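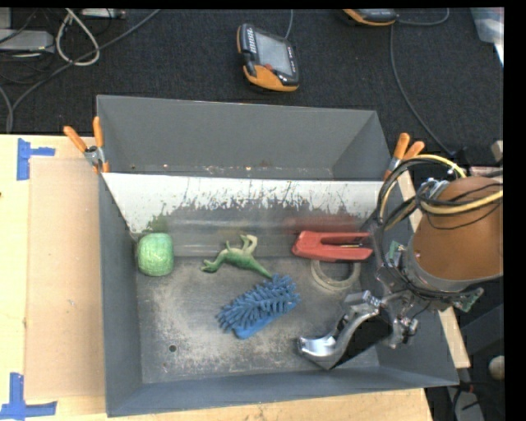

Review: Ferkumico two-finger gripper, standard kit, after 10 months of use

Rating: 3 out of 5

I bought this gripper for bin picking tests. We are a small workshop, and we help other companies decide if a robot can pick their parts before they spend real money. The arm was already here, and I needed a gripper that can go into a deep bin with walls and take soft things and hard things from the same place. The kit cost 649 with the cable set. A similar one from Murus was almost double, and the delivery time was until December.

I write this review mostly because of one fault which I did not find described in any other review. If you have this gripper, or you are going to buy it, please read the part about the cable.

What is good

The curved fingers are the best part. The tip is wide, like a small scoop, and it slides under an object when the object is against the wall. With straight fingers we always had trouble there. Our usual mix is a ball of yarn type, plush or rubber toys, a duster head, a stapler and a roll of tape. The tape roll used to be our worst object, because it is flat on the floor and there is nothing to hold. With these fingers it comes up in most attempts.

Mounting took me one evening. The screws are normal metric screws, the holes are where the drawing says, and the manual is short but correct for the mechanical part. The setup program found the gripper at the first try.

The force setting is fine enough for soft objects. I could hold a toy without pressing it flat, then change one value and hold the stapler.

What went wrong

The fault came after about 600 picks. We had divided the bin with a sheet, held by two spring clamps on the top edges, so that all objects stay in the front part where the arm can reach. The arm went down on the right side, closed on the stapler, and started to lift. When it was halfway up the gripper opened completely and the stapler fell. The arm continued to the place position with nothing in the fingers, and the program reported a good pick.

At first I thought it slipped. Metal tools do slip. But it happened again with the duster head, and that one is so soft that it stays between the fingers even with low force. So I looked at the log. The gripper had restarted in the middle of the movement. When this model restarts, it opens the fingers to find its zero position. It does not ask anything and it does not tell the arm.

I think this is a serious design mistake. After a loss of power a gripper should stay as it is until somebody gives a command. In our case a stapler fell a short way into a metal bin, and we got a scratch. If a person uses the same gripper above a conveyor, or with a part that has sharp edges, the result can be much worse.

The worse case came two weeks later. The restart happened when the fingers were low, between the objects and the sheet. The fingers opened, one of them pushed against the sheet, and the sheet moved out of one clamp. The arm did not stop, because its own force limit was not reached. My colleague Selvaraj Herath was standing next to the bin and had his hand near the left clamp. He pressed the stop on the pendant. He was not hurt. I want to say clearly that his hand should not have been there and we have changed our rules, but the movement of the gripper was not commanded by anyone.

The reason

It took us three days to find it. The supply cable goes out of the gripper at the side and makes a loop before it goes up along the arm. The connector on the body has no lock. It holds by friction only. When the wrist turns to the end of its range and the arm is reaching over the bin wall, the loop becomes tight and pulls the connector a little to the side. The contact is lost for a very short moment. This is enough for a restart.

We could repeat it by hand. With the arm stopped, I took the cable and bent it toward the wall, and the light went off and on. The fingers opened every time.

The manual has a drawing of the cable, but only for an arm that stands straight above a table. For work in a bin there is no advice.

What the company answered

I wrote to the support of Ferkumico and received a polite answer the next morning. They said that the connector is rated for 2,000 insertions. This was not my question, because I inserted it maybe four times. After a second letter they sent me a new cable with a small bracket, free of charge. They also said that the opening at restart is "normal homing behavior" and that they have no plan to change it. I asked if it can be switched off in the settings. It can not.

What we do now

The cable is longer on the gripper side and is tied to the arm in two places, so the loop moves without pulling the plug. The bracket from the company holds the connector well enough. I added a check in our own program: if the gripper does not answer for one cycle, the arm stops and waits for a person. It was half a day of work and I believe it should be included by the maker.

The sheet is now set deeper in the clamps, and we check it before each series. No hands inside or above the bin until the arm is in stop. It is a simple rule and we should have had it from the first day.

Since these changes there was not one restart.

Smaller complaints

The fingertips collect the gray dust from the bin floor and must be wiped, otherwise smooth objects slip. The spare fingers are sold only in pairs. The printed labels on the cables came off in the first month, so put your own before you tie everything together.

Compared with others

Before this I used a McKinnon gripper with parallel fingers. It was heavier and slower, and in a bin it could not go near the walls. But the plug had a screw ring, and when the power was lost it stayed closed. I also tried a vacuum cup from Edemine for one week. For the tape roll and for the yarn it is useless, for boxes I would take it before any gripper with fingers.

Would I buy it again

For a test place like ours, where I can change the cables and write the checks, yes. The fingers are really better than the others at this price. For a production line, or for a school where students stand near the arm, I would not buy it until there is a locking connector and the restart behavior is changed. If you already have one, turn off the motion, bend the cable near the plug in all directions with your hand, and look at the light. If it blinks, fix the cable before you run again.

I will update this review if they send a new firmware.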